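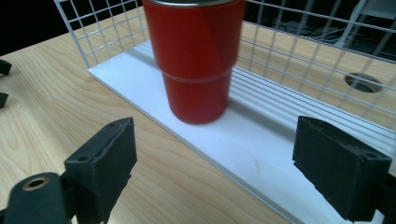

Duvik insulated tumblers: care and returns FAQ

Can I put the tumbler in the dishwasher?
The steel inner can go in. The painted body should be washed by hand, as dishwasher salt dulls the coating over time.

How do I remove tea stains?
Fill with warm water and one teaspoon of bicarbonate of soda, leave overnight, then rinse twice. Do not use bleach or wire wool.

Is the lid leakproof?
No. The standard lid is splash resistant only. The Hellness screw lid seals fully and fits all sizes made after November.

Which seal do I need?
Check the number stamped under the lid. Lids marked 13 and 14 take different seals and these cannot be swapped.

Can I use it in a microwave or freezer?
Neither. Freezing a full tumbler can split the inner wall – this is not covered by the guarantee.

The outside gets hot when I fill it. Is that a fault?
Yes, the vacuum has failed. Stop using it and contact us with your order number.

How long is the guarantee?
24 months from the date of purchase. Dents and chipped paint are excluded.

Where do I send returns?
To the Dirorach depot, using the label in your account. Orders placed through Tjoa must go back to Tjoa.

Last updated 22 August 2018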